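Oct 5, 2025. Dye notebook, Deltthorpe.

Colour-run trials, madder red against undyed white. Wim Postma wants to know whether the Sillano fixative is worth the money. So do I, as it's coming out of my half of the shelf.

Red and white, as ever.

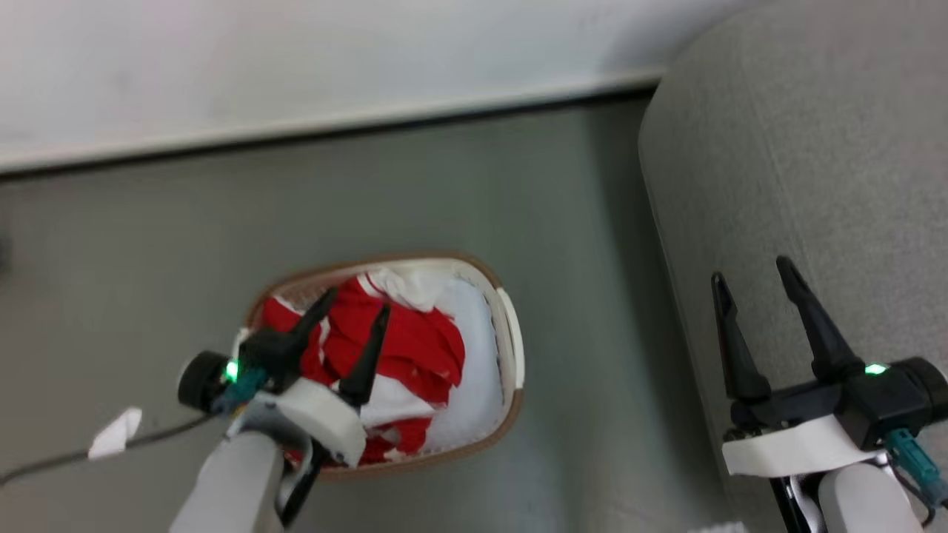
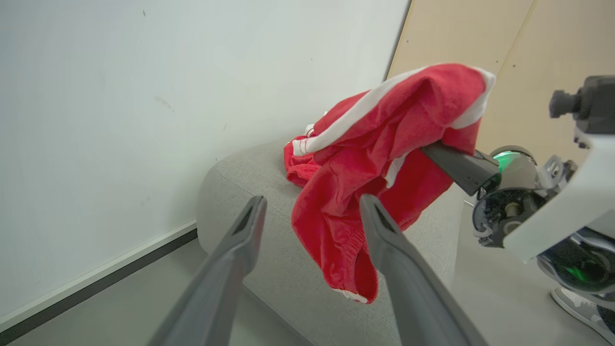 Batch 9 went in at 40 degrees for 17 minutes with the Boersma soap. White swatch came out the pink of a cheap prawn. Batch 10, same again but with fixative: a slightly dearer prawn.

Tap water could be the culprit. Meter on the bench says 664, units rubbed off, so a large number of something. Wim says chalk. Wim says chalk about most things — he blamed it for the kettle, and was right, annoyingly.

Madder nearly gone, the Prusov tin is down to scrapings. Reordered.

To do: repeat 10 with rainwater from the butt, minus the leaves. Label the jars BEFORE filling them. Find the good thermometer.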